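Section 7: Setting Up and Calibrating the Aggregate Weigh Hopper

7.1 Before you start

The procedure applies to the Sallach 669 weigh hopper supplied with Prultero stationary crushing and screening plants. It covers levelling, load cell connection, zeroing and span calibration. Belt feeder adjustment is in Section 8.

CAUTION: Isolate and lock out the feeder drives and the discharge gate air supply before entering the hopper enclosure. The gate can close under residual pressure. Bleed the receiver at the drain cock and confirm that the gauge reads zero.

Allow the indicator to warm up for 14 minutes with the load cells connected. Readings taken earlier will drift and must not be used for calibration.

7.2 Levelling the frame

1. Remove the red transit brackets from all four load cell mounts. Keep the bolts; they are needed if the plant is relocated.
2. Place a machinist's level on the machined pad at each corner of the support frame.
3. Adjust the jacking nuts until the pads are level in both directions. Do not correct the level by packing under the load cells.
4. Tighten the lock nuts evenly, working diagonally.
5. Check the clearance between the hopper body and the fixed chute. The flexible skirt must hang free on all sides. A skirt pulled tight will carry part of the load and the batch will be overweight.

Note: On unsealed ground, re-check the level after the first week of production. Footings on fill often settle during this time.

7.3 Connecting the load cells

1. Route each cable through its own gland in the junction box. Spare glands must be fitted with blanking plugs.
2. Connect the conductors in accordance with the colour chart inside the lid.
3. Earth the cable screens at the indicator end only.
4. Keep load cell cables clear of motor cables. Where they must cross, cross at right angles.
5. Refit the lid and check that the gasket is seated.

7.4 Zeroing

1. Empty the hopper completely and scrape off any caked fines.
2. Select CAL, then ZERO, at the indicator.
3. Wait for the stable symbol and press ENTER.
4. Push down by hand on each corner in turn and release. The display must return to zero each time. If it does not, look for stones wedged in the mounts or contact at the skirt.

7.5 Span calibration

1. Hang the certified test weights from the lugs on the hopper body, spread evenly between the corners.
2. Select CAL, then SPAN, and enter the total test mass in kilograms.
3. Wait for the stable symbol and press ENTER.
4. Remove the weights. If the display does not return to zero, repeat 7.4 and start again.
5. Record the span value on the card inside the indicator door.

CAUTION: Do not stand beneath suspended test weights.

Repeat the span calibration every 100 operating hours until two successive results agree, then at the interval given in the maintenance schedule.
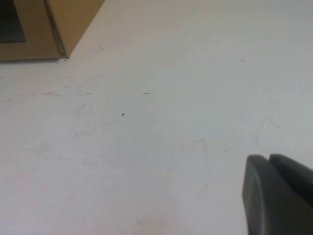
Mujić, commenting on the online edition of this section: On our plant the zero was fine in the morning and wandered by midday. Corner checks were good and the skirt was free. It was moisture in the junction box - one of the spare glands had no plug in it. I would put that check ahead of 7.4 for anyone washing down daily.

Response from Bririmska technical publications: Agreed. For plants washed down daily, open the junction box before zeroing, inspect for moisture and confirm that all blanking plugs are fitted. Dry the terminals with clean low-pressure air if required. The step will be added at the next revision.

7.6 Returning to service

1. Remove all tools and test weights from the enclosure.
2. Restore the air supply and cycle the discharge gate twice with the hopper empty.
3. Remove the lockout and run one trial batch in manual mode.
4. Compare the discharged mass with a weighbridge docket before switching to automatic.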